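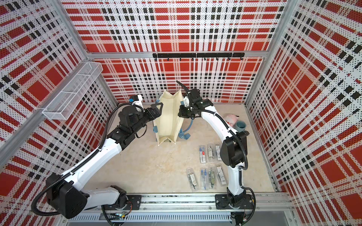 Waleo 有孔パネル壁面収納シリーズ
取扱:Codby 収納用品部

作業場、物置、家事室の壁に取り付けて使う有孔パネルと、専用のフック、レール、かごのシリーズです。パネルは単体でも、枠と組み合わせても使えます。部品はすべて単品で販売しており、あとから買い足すことができます。

品目
有孔パネル(無地)
有孔パネル(柄入り)
フックレール
レール連結金具
ワイヤーかご(仕切りあり/仕切りなし)
アルミ枠材
取付ねじ一式

パネルについて
パネルの幅は120cmです。高さは低いものと高いものの2種類があり、低いものは作業台の上、高いものは床から立ち上げる使い方に向いています。穴はパネル全面にあけてありますが、外周の縁には穴がありません。隣り合うパネルを突き合わせて並べるときは、縁の部分だけ穴の間隔が広くなりますので、継ぎ目をまたいでフックを掛ける計画は避けてください。

柄入りパネルは、表面に柄を印刷したものです。柄の位置は製造ロットによって少しずれることがあります。複数枚を並べて柄をそろえたい場合は、同じ注文でまとめてお求めください。追加分の柄合わせは承っておりません。無地のパネルは塗装仕上げで、市販の金属用塗料で上塗りができます。

フックとレールについて
フックは、パネルの穴に直接差し込むものと、レールに掛けるものがあります。両者は根元の形が違い、互いに使い回すことはできません。ご注文の際は品番の末尾をご確認ください。末尾がPのものがパネル用、Rのものがレール用です。

レールは枠材またはパネルにねじで留めます。パネルに留める場合は、パネルの裏に下地があることを確認してください。長く使いたいときは、連結金具で2本までつなぐことができます。連結部の真下にはフックを掛けないでください。

レール1本あたりの耐荷重は20kgです。これはレールを枠材に留めた場合の値で、荷重を全体に均等に分けたときのものです。はさみ、刷毛、巻尺、ひもの束といった日常の道具であれば問題になることはありませんが、電動工具を掛ける場合は重さを量ってから配置を決めてください。

かごについて
ワイヤーかごには、仕切りのあるものとないものがあります。仕切りのあるものはペン、ドライバー、接着剤など細長い物の整理に、仕切りのないものは軍手や布の保管に使われています。網の間隔より小さいねじや釘は落ちますので、ふた付きの小箱に入れてからお使いください。かごの縁を持ち上げながら手前に引くと外れます。

取り付けの手順
最初に壁の下地を探します。市販の下地探しで柱または間柱の位置を確かめ、鉛筆で印を付けます。次にパネルを仮に当て、水平器で傾きを見ます。印の位置に合わせて上の角から順にねじを軽く留め、すべてのねじが入ったところで本締めをします。最初の1本を強く締めてしまうと、残りの穴の位置が合わなくなります。

石こうボードだけの壁には取り付けられません。コンクリート壁の場合は、専用のアンカーをご用意ください。パネルと壁の間には、フックの先が入るだけのすき間が必要です。同梱のスペーサーを必ずはさんでください。スペーサーを省くと、フックが奥まで入らず、物を掛けたときに抜けるおそれがあります。

枠材を使って自立させる場合は、床側の枠も含めて四辺をすべて組んでください。転倒防止のため、上側を壁または柱に固定することをおすすめします。枠材のボルトは、使い始めてからしばらくすると緩むことがあります。月に一度、六角レンチで増し締めをしてください。
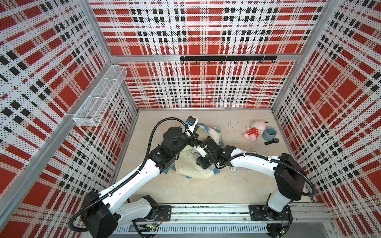 賃貸住宅の壁でも使えますか。
枠材で自立させる組み方であれば、壁に穴をあけずに設置できます。その場合は、上側を市販の突っ張り柱に固定してください。突っ張り柱は当シリーズには含まれません。天井の強さが足りない部屋では使えませんので、事前に柱のメーカーの説明書をお読みください。

お手入れ
普段はやわらかい布で乾拭きしてください。油汚れには薄めた中性洗剤を使い、そのあと水拭きと乾拭きをします。穴に詰まったほこりは、掃除機のブラシか使い古しの歯ブラシで取れます。シンナー、研磨剤、金属たわしは、塗装と印刷を傷めるため使えません。屋外や浴室など、水のかかる場所には設置しないでください。

配送と返品
Lastthorpe倉庫から発送します。パネルは大型荷物の扱いとなり、玄関先でのお渡しです。階段での荷上げが必要な場合は、注文時に備考欄へご記入ください。フック、かご、ねじは通常の宅配便でお届けします。パネルと小物を一緒にご注文いただいた場合、別々に届くことがあります。

返品は、商品到着から7日以内にご連絡をいただいたものに限ります。ねじを通したパネル、切断した枠材は返品できません。輸送中のへこみや傷については、梱包材を捨てずにご連絡ください。交換品を手配します。

旧品をお使いの方へ
Ghorbaniの名称で販売していた旧シリーズは、1月に生産を終了しました。旧シリーズのパネル用フックは、現在のパネルにもそのまま使えます。旧レールと現在のレールは断面の形が違うため、連結できません。旧レール用フックの在庫は残りわずかです。必要な方は在庫をお問い合わせのうえご注文ください。

ページ更新日:2022年3月15日
仕様は予告なく変更することがあります。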